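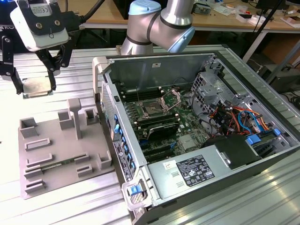

Follier 整机翻新组 · 工作台笔记

2018年8月18日

今天还是跟那台灰色塔式机较劲。机箱侧着放倒在铝台面上，侧板拆了，主板朝上，看着挺舒服。老实说我挺喜欢这种老式商用机的，蓝色的卡扣就是告诉你"掰这里"，不用到处找螺丝。Müzeyyen Altıntaş 说她第一次拆这种机器是在 Turport 实习的时候，当时硬把一个卡扣掰断了，所以她现在看见蓝色塑料就手轻（我也是！）。

先说正事。这批机器一共 13 台，是 Aydoğan 那边退租回来的，这台编号 3。要做的事情不多：CPU 取下来看一眼，内存条取下来看一眼，插座检查，换硅脂，装回去，跑一遍自检。听起来半小时，我上午光是找无尘布就花了 22 分钟。以后无尘布请放回左边第二个抽屉，不要放在打印机上面，谢谢各位。

CPU 和内存我都规定放在灰色托盘里，不许直接搁台面。台面是一条一条的沟槽，小东西掉进去特别难抠，三月份那颗螺丝我到现在还记着。托盘是我们自己打印的，CPU 有方格子，内存条有长槽，第一版的长槽太紧，拔的时候整个托盘都跟着起来，后来 Annelies Baumgartner 把槽宽改了一点点，现在手感正好。
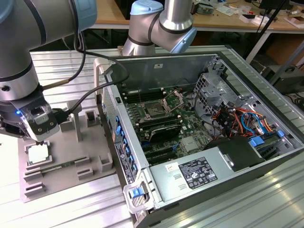

CPU 和内存条都在托盘里，插座的金属扣框还掀着。

插座这一步我想多写两句，给后面来的同事看。扣框掀起来以后，先别急着往里放东西，拿灯从侧面斜着照一遍，再换个方向照一遍。正上方打光什么都看不出来，触点全是一片亮。要是看到哪一小块反光跟旁边不一样，停下来拍照，别自己拿镊子去拨。我以前拨过，结果越拨越歪，最后整块板子报废，被念叨了一个礼拜。

还有线。这台机器右边硬盘架下面那一团线，红的橙的黄的黑的，外加一根蓝色的 SATA 线绕来绕去，我本来想顺手理一理扎起来，后来忍住了。上次理得太漂亮，合盖的时候发现有一根不够长，又全部剪开重来。这次的做法是装完、自检过了，再扎。扎带用 Lolis 那种可以重复开的，别用一次性的，拜托。

灰尘倒是另外一回事。翻新单上写的是"轻度积灰"，我对这四个字一直有意见，轻度到底是多轻？Annelies 的标准是拿白布擦一下风扇叶，布上能写字就不算轻度。我觉得这个标准可以直接抄进流程里，哈哈。

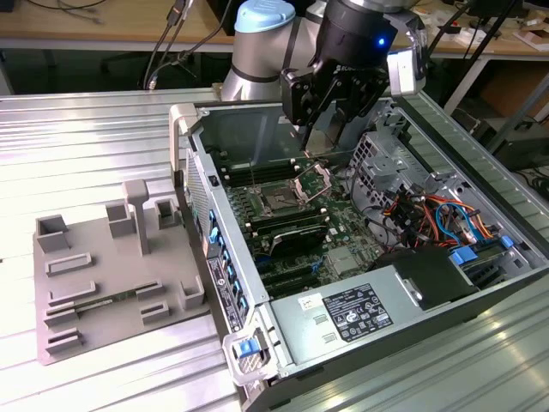

扣框打开时的插座，左边和下方是内存插槽，电源标签朝外。

顺便记一下电源。标签朝着我们这边，抄型号不用搬机箱，很方便，但是请大家抄完就填表，别写在手背上（说的就是我自己）。旁边那张白色小贴纸先不要撕，等 Aydoğan 那边确认完资产清单再说，我问过两次了还没回。

然后是 CPU 本身。Intel 的，金属盖上刻的字特别浅，我凑近了换着角度看，眼睛都花了。我的办法是台灯压低，从旁边打过来，手机放大看，实在不行就等装回去以后进 BIOS 抄，别猜。去年有一张表上的型号就是猜出来的，27 号机，谁写的我就不点名了。拿的时候只捏两侧边缘，底下那面不要碰，放回去之前先对缺口再落下，不要压，它自己会坐进去的。
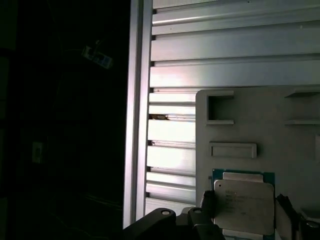
CPU 近照，盖子上的 Intel 标还能认，下面几行小字就别指望了。

硅脂快用完了，剩的这一管大概还够两三台，Müzeyyen 说她明天去仓库翻翻。新到的那种稠一点，涂的时候量减一点，先拿一台试过再说，别一上来就全换。

剩下没做完的：自检记录表还差最后一栏；内存条要单独再跑一轮长测，我想放着过夜；机箱左上角的提手我还没擦；托盘的打印文件要传到共享盘里，现在只有 Annelies 的电脑上有最新版，她一休假我们就抓瞎。下一台是 4 号机，我先把侧板松开放着，谁早到谁开工，咖啡请放在另一张桌子上。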